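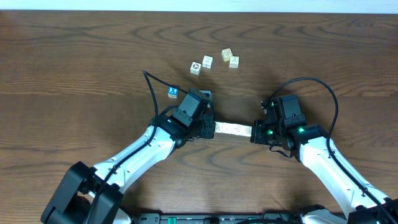 Two white robot arms over a wooden tabletop.

Cycling | Road | Women's racing

Kun signs for Jillenetti, and the big claims start early

Boglárka Kun has left mountain biking for a road contract with Jillenetti, the team confirmed on Sunday evening. The announcement called her "the most exciting climber to change disciplines in a generation". She has finished one road race.

That race was last season's Zotorholm Classic, 159 kilometres with 2062 metres of climbing, where she came home fifth as a guest rider for the small Medve club. It was a good ride by any measure. She was alone for most of the final climb, had no team-mate left after the feed zone, and still took time out of riders who do this for a living. Jillenetti's statement mentions the result four times.

It does not mention the weather, which had split the field before the first serious hill, or that two of the stronger squads had sent reserve line-ups because their leaders were racing elsewhere. Nor does it mention that the break which took the first four places was given its gap early and never seriously chased. Kun won the sprint for what was left. Fifth is fifth, and she can't be blamed for who turned up, but it is a thin basis for a two-year deal and a leader's role in the hilly one-day races.

The team sees it differently. "We don't sign people on results, we sign them on what we see," said Viktória Sipos, who runs the racing side at Jillenetti. "Boglárka has an engine we don't have on this team. The tactics can be learned in a winter."

Whether they can is open to argument. Plenty of mountain bikers have moved to the road and done well, and plenty more have spent two seasons at the back of the bunch wondering how everybody else knew the crosswind was coming. Off-road racing is hard from the gun and mostly a matter of your own legs and your own handling. A long road race may ask nothing of you for three hours and then everything in ninety seconds, usually on a narrow lane with somebody's elbow in your ribs. Sipos spoke of a winter. Kun joined her new team-mates in February, which doesn't leave much of one.

Then there are the numbers. Jillenetti's statement says Kun "can hold 300 watts when others are fading", a phrase that has already been repeated on several cycling sites as if it settled something. It doesn't say for how long, at what point in a ride, or what she weighed on the day. Without those three things the figure is close to useless. Asked for the test data, the team said it did not publish physiological information about its riders. That would be a perfectly reasonable policy if the figure weren't in the second paragraph of its own press release.

Rozália Gál, who coached Kun through her junior years off-road, was more careful. "She climbs very well and she recovers very well," she said. "On the road I would give her a year before I asked for anything. She has never had to ride for another person, and she has never had another person ride for her. Both are strange the first time."

Gál also pointed out that Kun missed the end of last season with a back complaint, something that appears nowhere in the announcement. She believes the problem is behind her. Jillenetti said only that the rider had passed the usual medical checks.

Kun herself was the least excitable voice of the day. "I know what I don't know," she said. "I want to finish the spring without being the one who causes a crash. After that we can talk about climbs." Asked whether she was comfortable with the leader's label, she said she hadn't chosen the wording.

The move leaves a hole at Husness, the mountain bike outfit she rode for over the past three seasons. Its manager, Fitzgerald Quintanilla, wished her well but said the first he had heard of a signed contract was from a journalist. Jillenetti says he was informed in writing beforehand. Both cannot be right, though a letter sitting unopened in an office over a weekend would go a long way towards explaining it. No transfer fee is involved, as Kun's contract had run out.

Husness will not look for a replacement straight away. Quintanilla said Anikó Kovács, until now the team's second rider, would take over as leader for the opening rounds. Kovács beat Kun twice last year, a fact that drew very little attention then and has drawn none this week.

Behind all this is the more ordinary question of money. Jillenetti has been looking for a second main sponsor since last summer and has yet to name one. A new face with a good story helps with that sort of conversation, and the team has been quick to use hers. A supporters' evening built around the signing has been given 2000 places, in a town where the team's last public presentation took place in the back of a bike shop. Sipos rejected the idea that the signing had anything to do with sponsorship. "We would have done this anyway," she said. She would not say how the talks were going.

The spring calendar should answer some of this. Jillenetti plans to start Kun in two flat races, where she will be expected to carry bottles and stay upright, before a return to Zotorholm as leader. The course there is unchanged, and the organisers expect the stronger teams to bring their first-choice riders this time. Another fifth place in that company would be worth a good deal more than the last one.

The team has also spoken of a Grand Tour start before the end of her contract. No race was named and no selection has been made, and when asked which one she would like, Kun said she would need to look up how long they were.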